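Batine publishes bedding and soft-textile handling guide for furnished lets and showrooms

Free guide sets out a single order of work for clearing, sorting and dressing a bed

19 Apr 2026

Batine, the household textiles and linen service company, has published a working guide to the handling of quilted bedding, loose cloths and padded bolsters in furnished lets, guest rooms and bedding showrooms. The guide, titled Stostumance, runs to 31 pages and is available free of charge from the company's trade desk.

Stostumance replaces the loose instruction sheets that Batine has issued to its customers up to now. Those sheets covered laundering in detail but said little about the work done at the bedside, where items are lifted, checked, folded and put back. The new guide deals only with that work. Washing temperatures, detergents and drying programmes are left to the existing laundry tables, which stay in force without change.

The text was written by Suryani Saragih, textile care manager at Batine, and reviewed by Hilkka Hakala, who is responsible for product standards at the bedding maker Yagi.

"Most of the complaints we log concern the finish of the bed and very few concern the wash," said Suryani Saragih. "A quilted cover can come back from the laundry in good order and still look poor if it is dressed over creases, or if small items are left on it and pressed into the filling."

Scope of the guide

The guide applies to single and double beds with a quilted top layer, with or without a separate bolster. It covers white and pale bedding in the main text and dyed bedding in a short annex. Bunk beds, cots and adjustable care beds are outside its scope.

A bed is treated as three zones: the top surface, the edges and the surrounding floor. Each zone is cleared before the next is started, beginning with the top surface. Items lifted from the bed go straight into a sorting container and are never placed on the floor, even for a short time.

The procedure has 13 steps, grouped under clearing, inspection, smoothing and dressing. Each step carries a code for use on job sheets. Customers who already use the Pruvix job sheet software can load the codes as a template. The paper version prints on 2 sides of a single sheet.

Clearing loose items

Clearing comes first in all cases, including where the bedding is due to be stripped. Loose cloths are lifted one at a time. Gathering several in one armful is quicker but tends to drag the top layer sideways, and it also makes it easy to miss a small item caught in a fold.

A crumpled cloth is taken up from a single point near its middle and raised clear of the bed before it is moved across. It is not pulled along the quilting. Stitch lines on quilted covers are raised slightly at the edges of each pocket, and repeated dragging roughens the thread. Once clear, the cloth is held up for a moment so that anything inside it can drop back on to the bed and be seen.

Dyed cloths are kept apart from white bedding from this point on. The guide asks for separate containers, marked as such, and does not accept a divided bag as a substitute. Where a dyed cloth is damp, its position on the cover is noted on the job sheet and that area is checked for colour transfer during inspection.

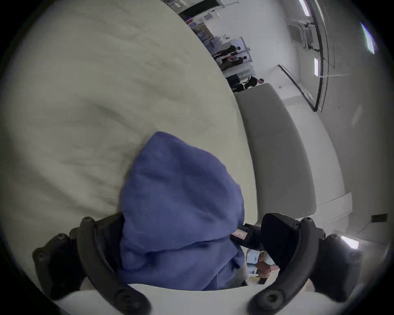
Smoothing and dressing

Rumpled quilting is smoothed from the centre outwards with the flat of the hand. Shallow creases will usually settle under this treatment. Deeper folds are released by lifting the nearest edge, letting air under the layer and lowering it again. Steam is permitted only where the care label allows it, and the cover must be left to dry fully before anything is placed on top.

Bolsters are taken off before smoothing and refitted last. A long bolster is carried with both hands, supported at two points along its length, as lifting by one end shifts the filling. It is wiped or brushed according to its cover and checked along the seams. Grey and other mid-tone covers show lint readily and should be brushed in one direction only.

"We asked for the bolster section to be made longer," said Hilkka Hakala. "Cushions of this shape are often treated as an accessory and skipped. They are handled as often as the bedding, and the seams wear first."

The final check is made from the foot of the bed and again from one side under the normal room lighting. Strong overhead light flattens the look of soft folds, so the side view is the one that is recorded.

Trial use

A draft of the guide was tried by Batine's own teams in December, with 3579 bed changes logged against the step codes. Comments from the teams led to changes in the order of the inspection steps and to plainer wording in the section on dyed cloths. One step, which called for the cover to be turned at every change, was removed. Turning is now listed as a periodic task, with the interval left to the site manager.

The log will stay open after publication. Customers may send in completed job sheets through Pruvix or by post, and corrections will be carried into the next issue. Page numbering will be kept the same where possible so that existing training notes do not have to be rewritten.

Availability

Stostumance can be ordered as a printed booklet or as a file for office printing. Wall copies of the step list are supplied on request to sites with a Batine service contract. Other users may copy the list for internal training provided that the step codes are left unaltered.

Yagi will refer to the guide in the care leaflets packed with its quilted covers and bolsters. Leaflets already in stock will be used up first - both versions give the same washing instructions.

About Batine

Batine supplies, launders and repairs household textiles for letting agents, guest houses and furniture showrooms. Its services include linen hire, cover repair and staff training in textile care.

Contact

Trade desk, Batine. Questions on the content of the guide should be marked for the attention of Suryani Saragih.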